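Murnwood Warehousing Certificate
Unit 4: Open Bins and Containers
Handout for Friday's session
Instructor: Verena Rainer

Bring this handout and a pencil. The inspection sheets are in the tray by the door. Anyone who missed Unit 3 should read the section on racking before doing the exercise at the end, as the load limits carry over.

1. What we mean by a bin

In this course a bin is any open-topped container with four walls and a floor that stays in the storage area. A tote is smaller and travels with the order. A carton is single use. People on the floor mix these words up all the time and you will hear "tub", "crate" and "box" used for all three. On your inspection sheets use the course terms.

A bin has parts with names, and the sheet asks for them:

Rim: the top edge, including any lip that folds outward.
Walls: the four sides. Name them by the way you are facing. The near wall is the one at your belt, the far wall is opposite.
Floor: the inside bottom surface.
Base: the outside bottom surface, including feet, runners or ribs.
Corners: where two walls meet, and where walls meet the floor. The second kind is called a floor corner on the sheet.

2. Straight walls and sloped walls

Straight-walled bins hold the most for the space they take up. They don't nest, so an empty one takes as much room as a full one unless it folds.

Sloped-wall bins are narrower at the floor than at the rim. They nest when empty. You lose some volume, and the loss is bigger the deeper the bin is. Small items in a sloped bin tend to slide toward the middle of the floor, and that makes them easier to reach. Flat items (books, boxed parts, envelopes) lie badly against a sloped wall and end up tilted, with a gap behind them where smaller items get lost.

When you measure a sloped bin, take the length and width at the floor as well as at the rim. Andri Gasser's group used rim measurements only last term and their volume figures were too high for every sloped bin on the sheet. If you are given only rim sizes by a supplier, write "rim" beside the number.

A quick estimate for a sloped bin: average the length at the rim and the length at the floor, do the same for the width, multiply the two, then multiply by the inside depth. It comes out slightly off from the true figure but it is close enough for planning.

3. Colour

Most bins you will handle are grey or blue. Grey is common because it hides dirt, and for the same reason it is a poor choice where cleanliness has to be checked by eye. Food and pharmacy sites usually want white or a pale colour.

Colour also matters for picking. A dark part on a dark floor is hard to find, particularly in a deep bin where the walls throw shadow across the bottom. At the Hofstetter site the black fasteners were moved out of charcoal bins and into pale ones and the pickers stopped complaining about them. If you can't change the bin, a pale liner sheet does nearly the same job, provided it is cut to the floor and doesn't ride up at the sides.

4. Loading

Fill to the fill line if there is one. If there isn't, stop a hand's width below the rim. Overfilled bins shed items into the aisle, and anything stacked on top will rest on the goods instead of on the rim.

Heavy items go in first and are spread over the floor. Don't drop them in. Most floor damage we see comes from one heavy item dropped again and again on the same spot, usually under the place where the picker stands.

One product per bin unless the location card says mixed. In a mixed bin, each product must be different enough to tell apart at a glance. Two sizes of the same bolt do not count as different enough.

Example for the load calculation:

A bin location holds 2000 clips. Clips arrive in bags of 20. How many bags is that, and how many trips if one person carries two bags in each hand?

2000 divided by 20 is 100 bags. Four bags a trip gives 25 trips. Nobody should be making 25 trips, so the right response on the sheet is to ask for a cart and note it under "handling".

5. Wear

Bins wear from the inside. Learn to tell ordinary wear from damage, because rejecting good bins costs nearly as much as keeping bad ones.

Ordinary wear, leave in service:
Scuffs and shallow scratches on the floor
Mottled or faded patches
Rubbed areas along the rim
Old label residue on the outside

Damage, take out of service:
Any crack you can catch with a fingernail
A split floor corner, however short
A wall that bows when the bin is empty
A rim with a piece missing
Sharp edges anywhere a hand will go

Not sure:
Tag it with a yellow tag and set it aside. Halfdan Lykkegaard goes through the yellow tags in the afternoon. Don't put a tagged bin back on the rack because the rack is short.

Scratches are judged by depth, and you judge depth with your finger. Light falling on a worn floor can make a shallow scratch look pale and serious, and the same light can hide a crack that runs into a dark corner. Check the corners by touch, with a glove on, and then look at them with a flashlight held low to the side.

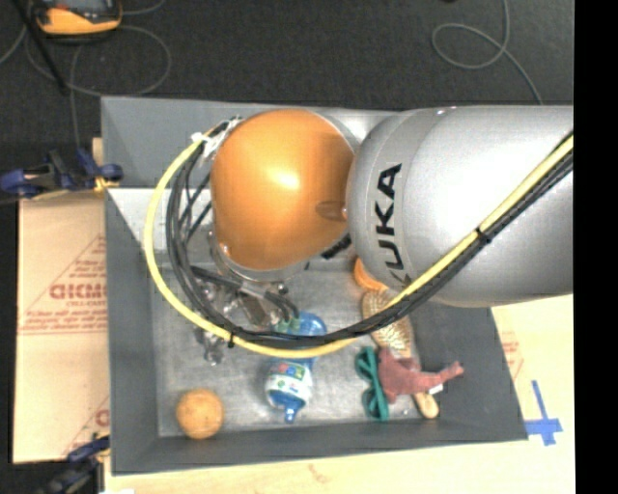

Figure 1. Large grey bin from above. Scuffs and pale scratches on a mottled floor; the far wall slopes inward.

Using Figure 1, note the difference in tone between the walls. The left wall gets brighter near the top and the right wall is darker. Both can come from lighting alone, so don't record a tone difference as discolouration unless you have moved the bin or the lamp and it is still there. On what shows of the floor, the sheet entry would be "floor: scuffed, scratched, depth to be checked". A picture won't tell you depth, so don't write "pass" from one.

6. Cleaning

Sweep or vacuum loose dirt before any water goes in. Wash with warm water and a mild detergent, using a soft brush on the floor and corners. Stiff brushes and scouring pads make new scratches, and the scratches hold dirt. Rinse, tip the bin to drain, and stand it upside down on a slatted surface until dry. Never nest damp bins. They stick together, and they smell by Monday.

Grease comes off with the degreaser on the lower shelf. Rupert Hauser keeps the safety sheet for it in the office and you must read that before using it the first time.

Label residue: warm water first, then a plastic scraper. No metal scrapers.

7. Exercise

Work in pairs. Each pair gets 2 bins from the Somora stock, one straight-walled and one sloped. The bins are numbered on the base.

a) Measure the inside length, width and depth. For the sloped bin, measure at rim and floor.
b) Work out the volume of each in litres. Show your working.
c) Inspect rim, walls, floor, base and corners in that order. Fill in one sheet per bin.
d) Decide: leave in service, take out, or yellow tag. Write the reason in a few words.
e) Swap bins with another pair and repeat step c without looking at their sheet. Compare.

Most pairs disagree on at least one entry at step e. Keep both versions and hand them in together. The sheet is out of 14 marks and you lose nothing for disagreeing, but you do lose marks for a blank reason box.

Jonas Brunner will be in the stockroom for the second half if you need a tape measure or a replacement bin. Put the bins back in number order when you finish.

Reading for next time: the Pradness booklet on labels and location cards, first two chapters. Skip the part on printers.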